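**Wanted: people who doubt that a kitchen worktop needs sealing, oiling or a special spray**

I run the Rennie column, which has spent a good many years being rude about household products, and I need readers for a long test of worktop care. I don't sell anything, I don't get samples, and I have no idea what the result will be. My guess is that most of the bottles under your sink do the same job as washing-up liquid and a cloth. I would like to be shown wrong, but so far the makers haven't managed it.

What set this off was a leaflet. Dirk Kasten, who edits the column and usually cuts the best bits, had a new worktop put in at his house in Woltthorpe and was handed a sheet telling him to seal it, feed it, polish it and "refresh" it, each with a separate product. The total came to more than he had paid for the sink. He asked the shop what would happen if he did none of it. The answer was that he would "notice a difference over time". What difference? Over what time? They couldn't say.

So we are going to do none of it, some of it and all of it, in real kitchens, and write down what happens.

## Who I'm after

- You have a worktop you use every day. Stone, wood, tile, laminate, whatever came with the house.
- You cook. A kitchen where the only spill is milk tells us very little.
- You can keep the same routine from July until the following July without getting bored and buying something.
- You are willing to be told which routine you are on, even if you think it's daft.

I'd like households in and near Welten and Vedesach if I can get them, because Waltraud Baumgart will be doing the home visits and she doesn't drive at night. If you live further off you can still apply, but you'd be doing your own readings with the kit we post out.

Landlords are welcome. Tenants need a note from the landlord saying they don't mind. People who work for a firm that makes cleaning products are not welcome, and yes, I will ask.

## What you'd have to do

You'll be put into one of the groups by a draw. One group cleans with warm water and washing-up liquid. Another uses an ordinary supermarket spray. The rest follow the maker's leaflet to the letter, with everything supplied by us and decanted into plain bottles so that nobody falls in love with a label.

Once a month you fill in one side of paper. It asks for new stains, scratches, rings and dull patches, and for how long you spent cleaning in the past week. Please don't round that down to look good. There are 2 home visits, one at the start and one at the end, and each takes less than an hour. Waltraud will drip oil, vinegar and tea on a small marked patch in a corner, wait, wipe it and look at it under a lamp.

She'll also ask you what you think of your worktop. I was against this, as people's opinion of their own kitchen is mostly a matter of what they paid for it, but she says that's exactly why it is worth asking, and she has the lamp.

## What you get

We pay 500 euros for the full year, half after the first visit and half after the last. If you drop out you keep the first half. If the marked patch is damaged by anything we supplied, we will pay up to 1000 euros towards putting it right, against a written quote.

You don't get free products to keep. Leftovers come back to us. 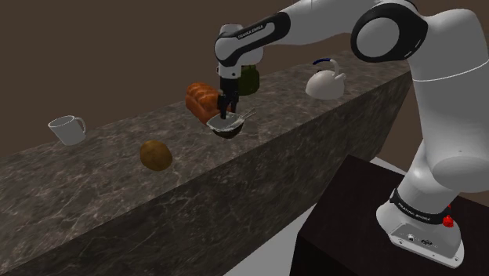 I've been asked whether the firms will see the results before they are printed. They won't. They can write in afterwards like anyone else, and if they have tests of their own I'd be glad to read them. I've asked for such tests before and been sent brochures. One brochure claimed a surface was "revived at the deepest level" — I still don't know what that means for a thing you chop onions on.

## How to apply

Write to the Rennie column, Welten office, and mark it "Worktops". Keep it under 700 words. Tell us:

- what your worktop is made of, or what you were told it is made of
- how old it is, if you know
- what you clean it with now and what made you choose that
- the worst thing you have ever spilt on it

A photo helps, and please don't tidy up first. We'd sooner see the crumbs.

Dirk reads the letters and I read the ones he thinks are lying. If you haven't heard from us by the end of July, you haven't got a place this time, though we may write later if someone drops out — and someone will, usually when they've been given a nice spray for their birthday.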